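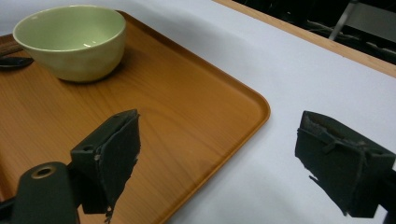 A tray, a green bowl and a gripper with well-worn pads.

December 6, 2025
By Güneş

Should your school buy a robot to help at lunch?

Let's say a school in Skeltorville wants a robot that can lay out the trays. A firm called Nimar has one for sale at £2,524. The leaflet says it will "change lunchtime for ever". Leaflets say that sort of thing. Before anyone spends the money, we should ask some rude questions.

What do you get for £2,524?

You get the arm. Look closely at the price list and you'll find that the gripper, the part with the fingers, is sold separately. An arm with no fingers can wave at your lunch, and that's all. Always ask for the price of everything you need to do the job.

What wears out?

Look at the pads on the two fingers in the photo. They are scuffed, and the edges are frayed, with little shreds hanging down. Pads are a bit like the soles of your shoes. They help a gripper hold on to things, and one day you have to buy new ones. Nimar charges £16 for a pair. If the school needs 10 pairs in a year, that is £160, every year, and it isn't on the front of the leaflet.

Is the job as easy as it looks?

You can pick up a bowl without thinking. A robot has to be set up to do it. A bowl is round and smooth, and a shiny one reflects the light, which can confuse a robot's camera. A tray is wide and flat with only a low rim to get hold of. A robot that is good at one may be hopeless at the other. So ask to see it work with your own bowls and your own trays. A film of it lifting a foam block tells you very little.

Can we believe the big numbers?

Nimar says its robot can do 3,000 lifts before it needs a check. Were those lifts all the same cup, in the same spot? How many did it drop? The leaflet doesn't say. Someone should ring up and ask.

What else could the money buy?

Flolbridge school looked at the same robot in March. They bought two sturdy trolleys and kept the rest of the money. The trolleys don't need charging.

Perhaps a robot would still be right for your school. Some people find carrying hard, and a machine that really helps them could be worth paying for. But ask to borrow one for a few weeks first, and write down every time a grown-up has to step in and help it.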